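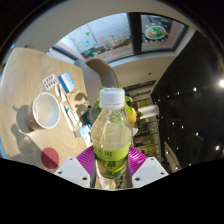 *Bottled tea, pale yellow, green label.*

So I gave up coffee in February, and I want to write down how it went before I start remembering it as easier than it was. I'd been at four or five cups a day for years. My first one was before the shower, my last one was at 4 p.m. if I was being good and 6 if I had a deadline. Then my friend Kerstin came to stay for a weekend and asked, very politely, if I always walked around the kitchen at two in the morning. I do! I did. I thought everyone did.

The plan was to switch to tea and see what happened. I went cold turkey, which I don't recommend to anyone with a job. Day one was fine and I was smug about it. Day two I had a headache that sat right behind my left eye and I snapped at Gareth over a stapler (sorry, Gareth). By the end of the first week the headache was gone but I was so sleepy after lunch that I once read the same email four times and then archived it by mistake.

Tea itself took some learning. I'd always made it with water straight off the boil and left the bag in until I remembered it, so of course I thought green tea tasted like a wet lawn. Duarte set me straight on that. Let the kettle sit for a few minutes with the lid up, two minutes in the pot, then get the leaves out. Completely different drink! Sort of sweet, a little like fresh peas. I now have a cheap glass pot and a kitchen timer shaped like a hen and I'm very attached to both.

What else did I try... Roasted green tea is my favorite by a mile, it tastes like toast and you can have it after dinner. Jasmine is lovely for one cup and then it's like drinking soap. Black tea with milk is what I have when I miss coffee the most, and I make it strong enough to stain the mug. Chamomile I'm done with. I've tried it so many times and I don't like it and I'm allowed to say so.

Cold tea is good too, and you don't need to do anything clever. A spoonful of leaves in a jug of cold water, in the fridge before bed, strain it in the morning. No sugar in mine, though my mother puts in honey and says I'm being a martyr. The bottled kind varies a lot, so check the back if you care about sugar. I got caught out on a long train ride by one that was basically syrup.

And the sleep? Better, mostly. It took 13 days before I slept straight through, and I know that because I wrote it on the calendar with a star next to it. I still wake up some nights but I go back down again. The afternoon slump has eased off as well.

I did have one coffee last week, at Aslak's, out of his ridiculous machine. It was delicious and I was awake until three reorganizing my spice drawer. The cumin is now next to the coriander, where it should have been all along.

Next up is oolong. Jad has promised me a bag of the good stuff, and if he forgets I'm going round there to get it.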